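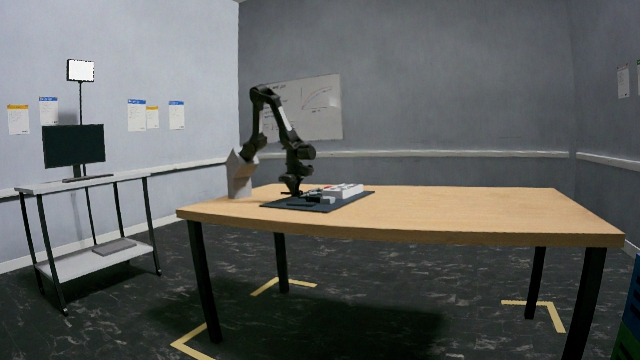 Clendix Adds Same-Day Gift Hampers in 231 Towns

Clendix, the online gift shop, will offer same-day delivery on its full line of fruit and cookie hampers starting in November. The service covers 231 towns at launch. Orders placed before 2 p.m. local time will be delivered by early evening to a home, office, hospital or school.

The new line is called Jelto and has 30 hampers. Each one is packed by a local partner shop and comes with a handwritten card. Customers type their message at checkout, and the shop copies it onto the card. There is no extra charge for the card or for a second one, if the gift is from more than one household.

Jelto hampers come in three sizes. The small size holds fruit and one box of butter cookies. The medium adds cheese crackers and a jar of honey. The large adds Tichý plum preserves and a bag of roasted nuts – nut-free versions of the large hamper can be ordered for schools and hospitals.

Clendix tested the service last spring with its delivery partner, Flindow. During the test, 2,188 hampers were sent. Get-well gifts were the most common order, followed by birthdays. Several customers asked for a later delivery window, and one has been added for home addresses.
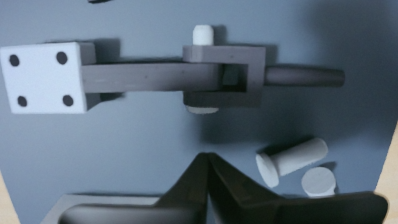
Jelto hampers can be finished with ribbon in red, cream or blue. Red is the standard choice and will be used if no color is picked. The blue is a new shade, between the lighter steel blue at the left of the mat pictured here and the darker slate blue toward its right side. It replaces the navy ribbon used on earlier Clendix hampers, which will remain available on wine-style gift bags until stock runs out.

Ordering and changes

Delivery addresses can be changed until the hamper leaves the shop. If the person is not home, the driver will try a neighbor or leave a note with a number to call – fresh fruit is never left outside overnight. Orders can be placed on the Clendix website or by phone. Business customers sending more than one hamper can upload a single address list.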